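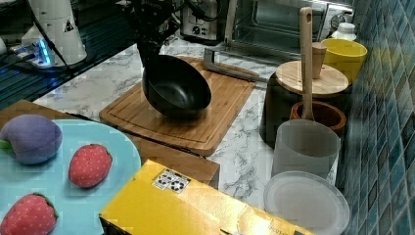 Fig. 7.1 A frying pan held over a cutting board, toaster and toaster oven behind.

Chapter 7
Short Fiction in Translation: Reading the Linked Collection

Before you start: have the Onanside reader open to the first story. Pencil. Something to mark pages with.

So far, single stories. One writer, one translator, one set of choices. Chapter 6 ended on the sentence and what happens to it when word order has to change. Now bigger. A whole book of stories, same author, same town, people who turn up on page 12 as neighbors and again on page 180 as the main character. The linked collection, or story cycle. Some critics keep those two terms apart. We won't in this chapter, but see the note on terms in 7.4.

Main text is Cliltwood, by the Estonian writer Kadri Sepp. Eleven stories, all set in a river town after the sawmill shuts. Short book. Read all of it before 7.2 if you possibly can, and if you can't, read stories one, four and eleven in that order.

What the translator is up against

Take names first. In a single story a nickname can be handled any way you like. Translate it, leave it, footnote it. In a linked collection the nickname comes back. A man called by one word in story two is called by the same word in story nine, by a daughter who doesn't know where it came from. The reader has to hear it as the same word. If the translator was clever in story two, they're stuck with it for the next 50 pages and more.

Then repetition. Sepp repeats whole phrases across stories. "The water had gone back" shows up in four of them, each time meaning something a little different: a flood, a debt, a marriage, a flood again. English editors tend to trim repeats. The first English version, from Brultance, trimmed two of these. The second, from Echeverri, put them back. Compare the two in 7.3 and decide wich you'd rather read, then which you'd rather teach from. Might not be the same one.

Then tense. The stories were written years apart and the narrator's habits drift. Early ones are in plain past. The later ones slide into present for a line or two, mostly when somebody is remembering. Smooth it over or keep the bumps? Both translators kept some. Neither kept all.

A word on length

Students ask how long a linked collection is. No rule. Cliltwood runs under 300 pages in either English edition. Others go past 400. What matters more is how the weight is spread. One long story at the end changes how you read the ten before it, and a collection that opens with its longest piece can feel like a novel that fell apart. Not a complaint. Sometimes that's the whole design.

How to read for this chapter

Keep a list of who appears where. Names down the side, stories across the top. Mark speaking parts differently from mentions. It looks like busywork and by story five you'll be leaning on it.

Mark every phrase you think you've seen before, even if you can't find it again right away.

Don't look up the river. It isn't on any map and the geography dosen't quite close up anyway, the church is on the wrong bank in story six.

Read one story aloud. Any one. The fourth works well, mostly talk.

Written work

One essay, 3000 words, due at the end of the unit. Prompts in 7.6. Pick early. The prompt on the two endings needs both editions side by side and the library copies go fast in October.

Terms you'll need from earlier chapters: frame, focalization, source text, gloss, register. If focalization is still fuzzy go back to 3.2 and do the second exercise again.

7.1 starts with the opening paragraph of "The Ferry Bell" in both translations. Read them cold, before the notes.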